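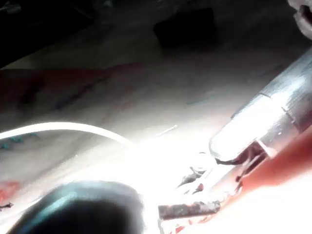

Come Away With Us to Hirkano Lake

Every spring we get the same calls at the office, and they nearly always start with "Are you doing the lake again?" Well, yes, we are! We're going back to Hirkano Lake in May, for four nights this time (we heard you about the three-night trip feeling like it was over as soon as the bags were unpacked), and there is room on it for wheelchair users, walker users, people who are blind or have low vision, Deaf and hard of hearing members, and anybody else who would like a few days by the water without having to phone ahead and ask about the steps.

If you came along last year you'll remember the main lodge, with the long porch and the rocking chairs that are impossible to get anyone out of once they've sat down. We'll be staying there again. The bedrooms we have booked are all on the ground floor and all have roll-in showers, and the lodge has now replaced the heavy front door that gave so many of us trouble. It opens with a push plate at hand height, on the side where you'd want it. The beds are still on the high side, I'm sorry to say. If you transfer from a chair and need a lower one, put it on your form and the lodge will swap the frame before we get there. They also keep two shower chairs, a portable hoist and a box of bed rails in the storeroom, so you may not need to pack your own.

Getting there

We're traveling with Niazi Coaches, as we have for the longer trips these past few years, and we've asked for the coach with the rear lift and the clamps that fit power chairs. Pickup is at 9:15 in the morning from the north side of the Ostness library parking lot, where the curb is cut. Please try to be there by 8:45 if you need the lift, as boarding takes a while and it's so much nicer when it isn't rushed. There will be one long stop on the way, at the rest area with the adult changing table, and we'll stay there as long as people need. Bring a sandwich, or buy one from the counter (the egg salad is good, the coffee is not).

If you'd like to drive yourself, that's fine too, and the price is the same minus the coach seat. There are marked accessible spaces right by the lodge door, and a gravel overflow lot farther down that I would not recommend to anyone on wheels, having watched my own sister sink into it up to the casters.
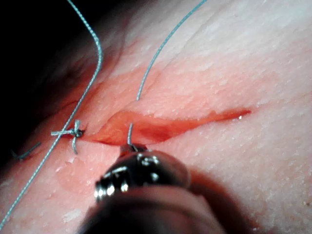 A knot in blue thread at the closed end of the incision.

What there is to do

As much or as little as you please. The boardwalk loop starts just past the porch and goes out over the reeds to the bird blind, and it's wide enough for two chairs side by side, so you can have a proper conversation on the way. The lodge has added a rope line along the first stretch with a knot wherever there's a bench, which our low vision members asked for after the last visit, and I was so pleased to hear they'd done it.

The pontoon boat goes out each afternoon, weather allowing, with a flat ramp and tie-downs on deck. You can stay in your chair for the whole ride. For the braver ones there is adaptive kayaking in the mornings with seats that support your back and sides, and an instructor in every double boat. I went last time, after swearing for weeks that I wouldn't, and I came back soaked and grinning and had to borrow somebody's cardigan for lunch.

Those who'd sooner be in warm water than on cold can sign up for the half-day at Plirkerico, the indoor pool park up the road.
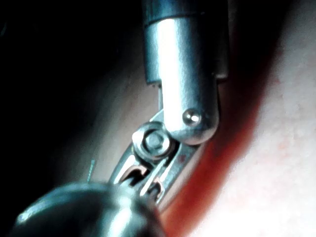

It's a shuttle ride from the lodge, and they're opening an hour early for our group, with the music off and the big overhead lights turned down, so it should suit members who find ordinary pool sessions too loud. The lazy river has a sloped entry and they lend out water wheelchairs at the desk. The tall slides do have stairs, and there's no way around that, but the family raft slide has an elevator to the top and a transfer bench, and the staff there were kind and patient when we went to look it over in January.

Evenings are easygoing. There'll be a fire on the terrace, cards in the dining room, and on the last night a sing-along led by Khurram Dogar, who has promised to learn some songs from this half of the century. We'll have a sign language interpreter with us for the whole stay, and large print and Braille programs will be on the coach. If you'd like yours by email so your phone can read it to you, just say so.

Meals and the rest of it

Breakfast and supper are included, and the kitchen can do soft, pureed, halal, vegetarian and gluten free meals as long as they know a week ahead. Lunch is on your own, except on the boat day, when they pack a box for everyone. There is a small refrigerator in each bedroom for medication. Service dogs are very welcome, and there's a fenced patch of grass behind the kitchen for them.
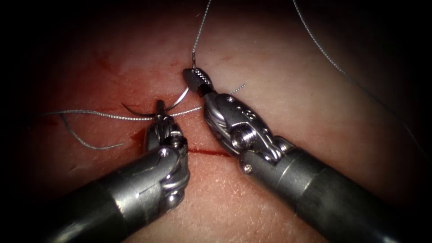

Photo: Khurram Dogar

Now, the money. We've kept the price at $110 a night per person, sharing, with breakfast, supper, the coach and the boat all in it. Personal assistants pay half. The Plirkerico visit is extra and you can settle up for it when you're there. We do have a little put by for members who would love to come but can't manage the full price, so please ask, and ask early, and it will stay between you and the office.

There were 78 of us last year and we expect about the same again, so do get your form in by the end of March if you want a particular room or a particular roommate. Forms are at the front desk in Ostness, or leave a message on extension 1336 and we'll mail one out to you. If filling in forms is a chore, call between ten and noon and we'll go through it together over the phone.

And bring a warm sweater. It gets chilly on that porch after supper, even in May.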